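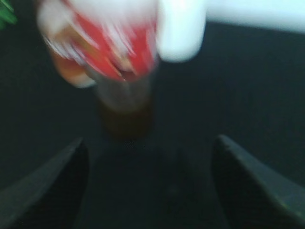

the bottle, red and white label, bit left in the bottom

Flat soda - any use for it or just dump it?
posted in Kitchen & Home by culeo_kid86

Ok so we had a cookout in April and I still have a bunch of half drunk soda bottles in the pantry, the big ones, mostly cola. All flat. My mother in law says don't pour it out, use it for cooking or cleaning or the compost or something. Is any of that real? I don't want to waste it but I also dont want ants. We're on a septic tank if that matters. Also how long does it keep once opened, cap on, not in the fridge?

noltora_jen
Cooking yes. I do a pork shoulder in the slow cooker with flat cola, 500 ml or so, plus an onion, garlic, splash of vinegar. Low, 8 hours. Comes out great, kids fight over it. Has to be the regular kind, diet goes weird and bitter when you cook it. You can also boil it down with ketchup for a glaze - watch it, goes from syrup to burnt real fast.
But not with soda that's been sitting in a pantry since April!! Opened and warm I'd give it a couple days, fridge maybe a week for cooking. Yours is drain soda, sorry.

pugh_road
just dump it. life is short

oshamgardener
Septic guy here (well, my brother in law's business, I did two summers). A few bottles down the sink won't hurt anything. Our tank is 800 gallons and it's seen a lot worse than soda. Run the water after so the pipe doesn't get sticky. I wouldn't do a whole case at once but thats just me.

Compost - people swear by it, I tried it one year and got wasps and no better compost. If you want to anyway, small amount, middle of the pile, cover it with leaves. Don't pour it on plants.

Cleaning: works ok on toilet stains. Pour in, leave an hour or overnight, brush, flush. It's the acid. Does nothing a cheap bottle of vinegar won't do and the vinegar isn't sticky. Also did a rusty pair of pliers in it once, overnight in a jar, came out decent. Rinse and oil them right after or the rust comes right back.

Rinse the empties before they go in the bin, that's where your ants will come from.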